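Search this site Search

An open day with the people who teach the gripper to tidy

When I arrived at the Gida open day on 8th January, I was looking for a big machine behind glass. Daryna Sydorenko laughed when I told her this. She took my coat, gave me tea in a glass and said that I came to the wrong floor for big machines.

"Upstairs you have the arm from Fatham, and it is a good arm," she said. "But everything it knows about a kitchen table, it must first learn from a person. My work is this first part."

Sydorenko leads the home tasks group at Gida. Before that she repaired sewing machines, and later packing machines in a bakery in Druvance, and she still speaks about mechanisms as if they were somewhat stubborn animals. Her group asks people to do ordinary housework with a gripper held in the hand, so that the opening and closing of the jaws can be recorded together with what the gripper's camera sees. The tasks are short. Somebody clears a table, sorts packages, puts a bottle upright, throws away a cup.

I asked her why they don't build a nice laboratory kitchen for this and use it every time.

"We had one. It was very clean, with one plate and one apple," she said. "The program learned the plate and the apple. Then we put it before a real table and it was like a student who knows only the first page of the book."

Since September the group prefers real homes, with the things that real homes have. People sign up, somebody brings the tools, and the family decides which rooms may be used. Sydorenko has a rule that her people do not tidy before a session, and they do not make a mess on purpose either. She told me she can recognize a false mess very quickly, as the objects lie too far from each other.

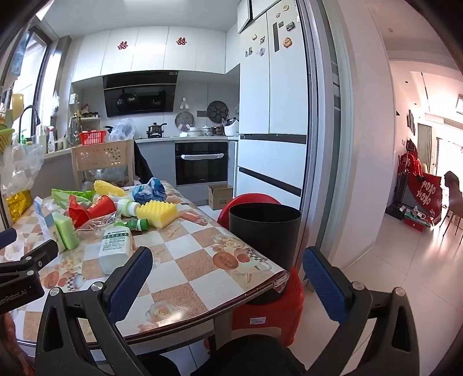 The most difficult thing for beginners, she went on, is to stop thinking with the fingers. A finger feels the object and corrects itself, but in the gripper there are only two jaws, and the person must come from a good side already. With a bottle that lies down, many people try to take it by the cap. "It turns away from you like a fish," she said. "So you come again, slower, across the body of the bottle. We keep also the bad tries. They are useful for us."

Soft things have their own problems. A sponge forgives everything, and children at the open day wanted to pick up only sponges. A thin plastic wrapper forgives nothing. It moves from the air of your own hand, and on camera it is nearly invisible, because you see the tablecloth through it. Sydorenko spoke about wrappers for a long time and with real feeling. Patterned tablecloths are her other favorite subject. If a rose is printed on the cloth, the program may want to pick the rose.

"My mother also tried once to brush away a printed cherry," she said. "So I am not angry with the program."

After the tea it was my turn. The demonstration table had a few small packages and a box, and I had to put the packages in the box. The tool was lighter than I thought, but after some minutes my wrist was tired – I was holding it much too hard. Sydorenko stood behind me and said only "wider" and "wait". I dropped the first package two times. A boy next to me finished his whole table and went to look for cake.

I wanted to know how much of this work is needed. She answered that for the present task, clearing a dining table, they have 2,000 recordings, and that 83 were thrown out in the last check. Most of those had a simple reason, like a sleeve before the lens. For the next task, which is loading a dishwasher, they have only 700, and she is not satisfied with them. "Too many forks in the same place," she said.

Some visitors were worried about showing their home to a company, and one woman asked about it quite sharply. Sydorenko did not hurry with the answer. She said that families may stop at any moment, that letters and photographs are put away before the start, and that a family may ask for its recordings to be deleted. "If somebody says no, I say thank you and I go," she told the woman. "I would also think twice about my own kitchen."

Later we went upstairs to see the arm. It runs with software called Tan, and on that afternoon it was clearing cups. It took one cup well, stopped above the second for a rather long time, then took this one too. People clapped. Sydorenko did not clap, she was watching the angle of the jaws.

"It comes from the left," she said to me quietly. "Most of our people are right-handed, so I must ask who taught it that."

She wrote something on the back of her hand with a pen and went to find her colleague.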